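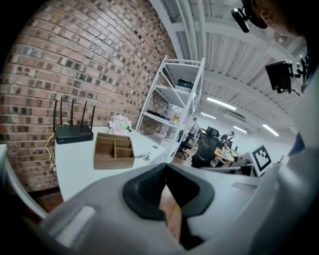 How often should you clear out the drawer where all the small stuff ends up?

Twice a year is plenty for most homes. I do mine in July and again when the holiday boxes come down, and in between I only take out what stops the drawer from closing.

Brotia > Around the House > Drawers and Small Parts

Taming the small-parts drawer

I've been putting off this page for ages because my own drawer was a disgrace. You know the one. Picture hooks, bread bag clips, four kinds of battery, a key to something we don't own anymore, and a whole layer of screws that had worked their way to the bottom and scratched the wood. I finally dumped the lot out on an old bedsheet one Saturday and it took me until dinner. So let me save you some of that.

Start with the sheet. Seriously, get an old flat one and spread it over the table before you tip anything out. When you're finished you gather the corners and the dust and crumbs go straight into the trash, and nothing has rolled under the fridge. A big bath towel works for a small drawer, but washers get caught in the loops and you'll be picking at it forever.

Make your piles big and dumb at first. Metal, paper, plastic, electrical, no idea. I used to begin with tiny categories (wood screws, machine screws, drywall screws...) and I'd run out of steam before I got to the rubber bands. Now I go big first, have a coffee, and only split a pile if it's too much for one compartment.

Check batteries before they go back. I keep a little tester that I picked up at Escobedo Hardware and it has paid for itself in non-thrown remotes. Tape over the ends of any nine-volts you're keeping, and don't let them knock around with loose keys or coins. The dead ones go in a jar by the back door until I have enough to be worth a trip to the drop-off.

On trays, I've tried them all. The stretchy plastic ones never stay stretched. Mesh ones catch on the points of things. I once spent $60 on a Trikix modular set with clip-on walls, and I like it fine for pens, but small nails slide right under the walls and then you're back where you started. For hardware I want fixed dividers and a solid bottom – wood if I can get it. A scrap of felt or thin cork in each compartment keeps the noise down and makes the little stuff easier to pinch. 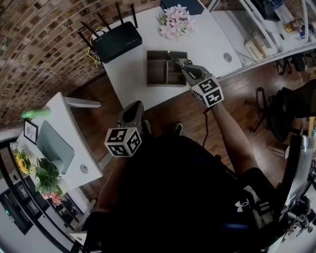

One reader wrote in to say that trays are a waste of money and that an old muffin tin does the job better, since the cups are round at the bottom and you can scoop a screw out with one finger. I tried it, and it's a good trick! The only catch is height. My tin was too tall for the kitchen drawer, so it lives on the workbench shelf now and holds picture-hanging bits.

If you do buy a tray, measure the inside of the drawer, not the front. I know, I know. But I've gotten it wrong twice. Measure the depth with the drawer pushed in as well, in case there's a lip or a pipe back there. And leave a finger's width at one side so you can lift the tray out.

A few more things that have worked for me:

Tweezers earn their place. Keep a cheap pair right in the drawer for fuses and tiny eyeglass screws.

Magnets are great for spilled pins, but put the magnet inside a sandwich bag first. Turn the bag inside out and everything drops off in one go.

Bag the spare parts that come with furniture, and write the name of the piece on the bag. Ours for the Jirkgate bookcase sat unlabeled for years and I very nearly tossed it.

Oil gets everywhere. Wipe greasy hinges and bolts with a paper towel before they go in, or your stamps will be see-through by Christmas.

Sort sitting down, with a lamp close by. My back gave me grief for days after I did the whole thing bent over the counter.
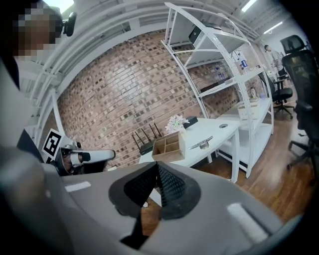
Tip: label before you fill.

I use masking tape and a pencil for the first month. Things move around while you figure out what you reach for, and there's no point making pretty labels for a spot that's going to change. Once it settles I write them out in marker.

The mystery pile gets a jar with a lid and a date on it. If I haven't gone into it by the next clear-out, out it goes. Except keys. I still can't throw out a key.

Related tips
Getting candle wax out of a tablecloth
What to keep under the sink (and what not to)
Quieting a squeaky drawer with a bar of soap
Storing extension cords without the tangle
Old jars, new jobs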